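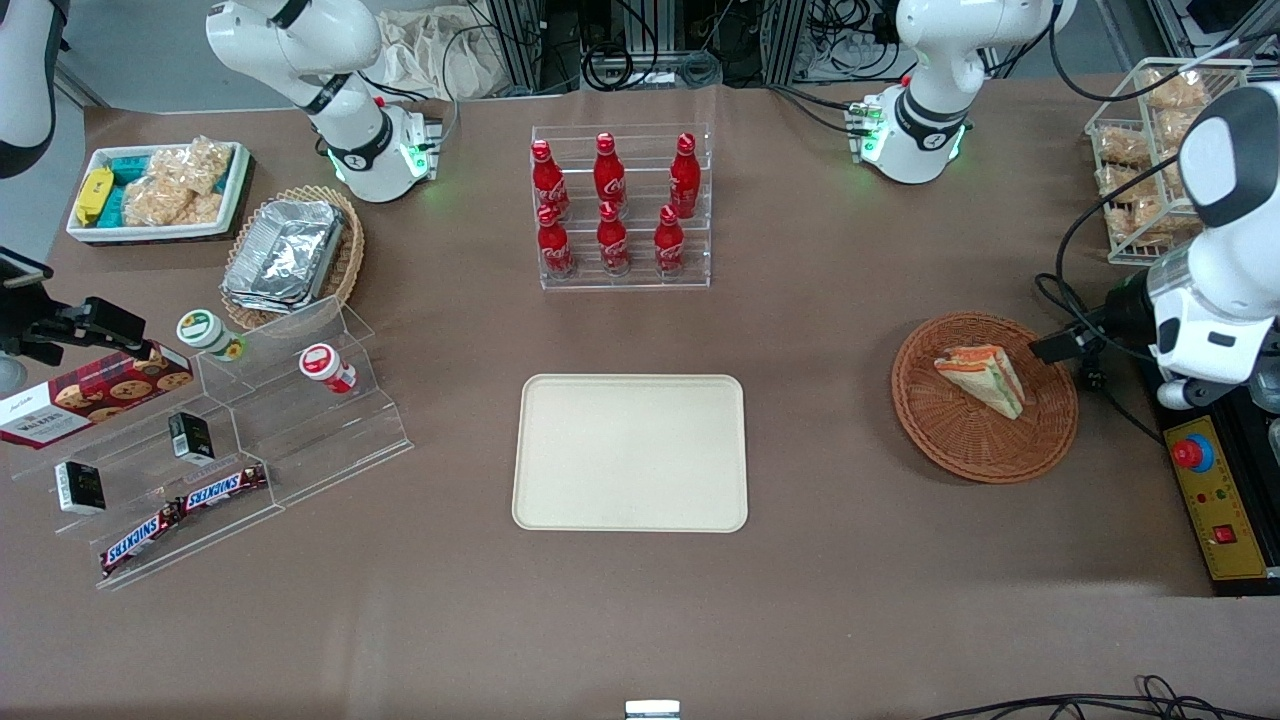
### 3.2 Weekly meal planning and home baking

Households in Clillport were asked to keep a food diary for 22 days and to mark which evening meals had been planned in advance. Of the 137 households that agreed to take part, 129 returned a diary we could use. The rest had left out most weekends and were dropped.

Pizza was the planned meal named most often. In most diaries it fell on the same evening each week, usually Tuesday, and the topping changed while the base did not. Mallet found the same habit in her earlier work in Ridden, where families described the fixed evening as a way to put off buying a takeaway. Some 17 households made their own dough. They wrote longer entries than the others and often noted the flour, the resting time and who had eaten what was left the next day. 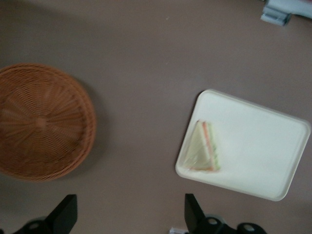 **Figure 2.** Round woven basket and white rectangular tray on a tabletop.

Serving habits were recorded less evenly than cooking. The diary had one line for how food was brought to the table, and many people left it blank. Those who filled it in mostly named a board or the baking tin. We coded the answers by shape and material, so that a shallow wicker basket like the one in Figure 2 went under "round, woven" and the plastic tray beside it under "rectangular, rigid". Bread was entered under the first code more often than pizza was. Answers that gave only a word such as "dish" were coded as unclear and are left out of Table 4.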